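Last updated 28 Jul 2024
Search this course Enter keywords

HOME ORGANIZING BASICS, Unit 7
Sorting small cords, string and wire
Handout to go with the Dolel workbook, p. 5 onward

Bring this back in September, we use it again for the closet unit.

Main idea today: small stringy stuff tangles becuase it all gets dropped in one place. Drawer, jar, shoebox, same result. Open baskets in a row, one kind per basket, lids off while you sort.

Setup
- clear table, cloth on it if the top scratches
- baskets along the BACK edge, front stays free for working
- different colors help. You remember "green" faster than a label
- small decorative things go to the side, no need to strip the whole room

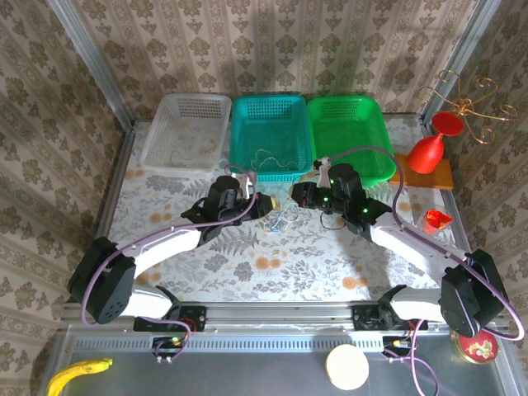

Fig. 1. Three baskets at the back, a small tangle still in the middle of the table.

Note the pale string in the turquoise one, cord loop in the white one. Light cord and string are easy to mix up, so decide before you start whether they count as one kind or 2. Either is fine. Write it down.

Why perforated sides? Can see in from the side, dust falls out, light to lift. Drawback: thin wire ends poke through the slots and catch. Coil first, then drop in. Núñez method (last unit) says coil round two fingers and tuck the end under, works for most things shorter than your arm.

Stiff vs. floppy
Stiff wire keeps whatever bend you gave it. Floppy string doesn't, it needs a tie. Clear plastic strip is the awkward one, springs open again and is hard to see against anything. Put it in a strong-colored basket.

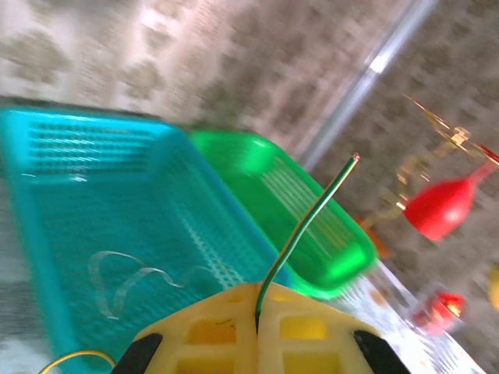

Fig. 2. Clear curled strip in the turquoise basket, green basket beside it. Striped wire in front.

Striped wire: sort by thickness, not color. Green-and-yellow next to plain yellow looks like a set, usually isnt.

Working on the knot
1. Lay it flat on the cloth, dont pull
2. find one loose end
3. back it out through the loops, slowly
4. straight to its basket, then next end
5. stuck? leave it whole, do the rest, come back

Mixed bundles are allowed for the first pass. Split them on the second. 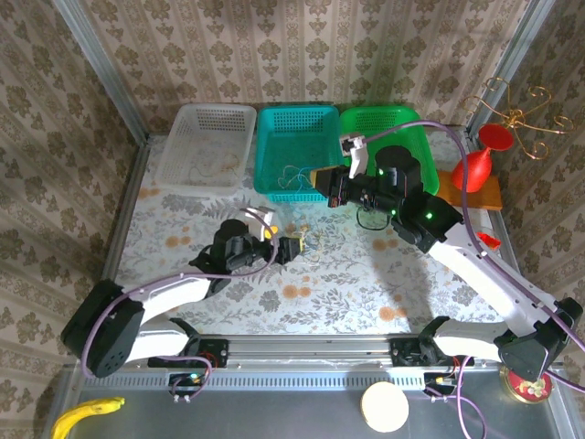 Fig. 3. Light wires in the white basket, mixed colors in the blue one, small knot on the cloth.

Check for scraps on the cloth before you put the baskets away, bits of plastic hide in a leaf pattern. Red ones easy. Clear ones run your hand over.

Homework
One drawer at home. Sort into baskets (or boxes, whatever you have), Zemura sheet filled in both sides. Reading: Jenard, section on cords and ties. Hand in to room 857.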